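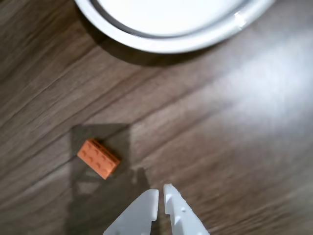 KITCHEN & TABLE > Wood care

Looking after a wooden table (the lazy way)

Quick one this week, got a lot on. Three of you asked about dull patches on dark wood so I've put everything I know in one place. Not in much order, sorry.

Daily wipe. Cloth wrung out till it barely feels damp. Go with the grain, along the boards, never across. Then a dry cloth straight after. The dry cloth is the bit people skip and it's the bit that matters most.

Washing up liquid: one drop in a bowl of warm water. One. More than that leaves a film and you'll be chasing streaks all evening. If you already have a film, plain warm water and a splash of white vinegar, wipe, dry, leave alone overnight before you decide if it worked.

Crumbs in the seams. Old toothbrush, dry. Or a wooden cocktail stick for the stubborn ones, run it along the gap gently. No knives. I used a knife on my mother's table in Fimasdale and there is still a line in it. Hoover with the brush end does the rest.

Check in low light. Stand at the end of the table when the window is opposite you and look along the top. Dull spots, smears, rings, all of it shows up. From above with the big light on you'll swear it's clean.

White rings (heat or damp under the finish)
- Leave it a day first. Some go on their own.
- Then a folded cotton tea towel over the ring, iron on low, no steam, few seconds at a time. Lift, look, repeat.
- Still there? Dab of plain mayonnaise, leave it an hour, wipe off. Sounds daft. Worked on two of mine, did nothing at all for a third.

Black rings are a different thing. Water has got right into the wood. That's sanding and refinishing, and on veneer I wouldn't try it myself.

Dishes and plates. Glazed white ones look smooth but turn them over, the foot underneath is often unglazed and rough as anything. That's what scratches your table. Rub the foot with fine wet and dry paper under the tap, 1 minute, rinse, done. Or stick felt dots on anything that lives on the table and never gets washed. Fruit bowl, candle plate, that sort.

And never drag a dish. Lift it. Tell the children. Tell them agian.

Hot things: trivet, always, even if it's "only warm". Cork is better than metal, metal passes the heat straight through. A folded towel is fine if you're caught short, but not a damp one. Damp towel plus hot dish is how you get the white ring.

Oil or wax? Depends what's on there already. Drip of water on a corner nobody sees.
- Beads up and sits there: it's sealed. Lacquer or varnish. Don't oil, it'll only sit on top and go sticky.
- Soaks in and goes dark: bare or oiled wood. Oil it.

For oiled tops I do mine in May when the windows can be open. Thin coat, wait 20 mins, wipe off every bit you can, then wipe again. Two thin coats beat one thick one. I buy the Nania oil in the small tin, lasts me years. Drundine do a wax that Assunta Pace swears by but I find it smells.

IMPORTANT. Oily rags can catch fire on their own when they're scrunched up. Lay them flat outside to dry, or soak in water before they go in the bin. Please don't skip this.

Scratches. Light ones, rub a walnut half over it, wait, buff. Deeper, a wax crayon one shade darker than you think. Lighter shows, darker looks like grain.

Sticky patch that won't shift: usually old polish spray building up. White spirit on a rag, test somewhere hidden first, window open, small circles and then finish along the grain. Give it a day before you put anything back on.

Sun. Move the bowl and the runner about every few weeks or you get a pale table with a dark round shape in the middle. Same for the mat that never moves. Mine had six months of a plant pot on it and it took a whole summer to even out.

Candle wax. Ice cube in a bag, hold it on till the wax goes brittle, flick it off with an old bank card. Warm the last smear with your hand and rub with a cloth.

Think thats the lot. Next time limescale on taps, as promised to Ilaria Mazza who has been very patient.

Related tips
Getting tea stains off white crockery
Seasoning a chopping board
Wobbly chair legs: glue or screw?
Which cloths to keep and which to bin
Grease marks on painted walls

Contact | Copyright Shen Household Notes | Back to top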